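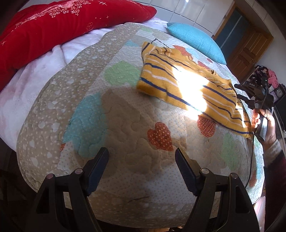

Page 5 of 12

GUEST ROOM CHECK – ROOM 310
Kushnir House, June round
Checked by: Esi Owusu
Second check: Khrystyna Kostiuk

Floor tiles, trip hazards: OK. One tile rocks by the door, reported to Kiprono.

Bed frame and legs: OK. Tightened one bolt.

Bedspread, quilted, heart pattern: OK. Stitching pulled by hand along the border, holds. Wash at next changeover.

Items on bed: ATTENTION. Striped knit garment, mustard with navy and white, and a thin black beaded cord or chain. Clear before stripping the bed – cords go in the small bag, never in with the linen. Last month one wrapped around the washer drum.

Direct sun on bed: NOTE. Close the blind when the room is vacant. Reds fade first.

Window catch: FAIL. Does not lock. Part ordered from Plerent, ref. 267.

Smoke alarm: OK, tested.

Outlets and lamp cord: OK.

Recheck window catch before next guest. K.K.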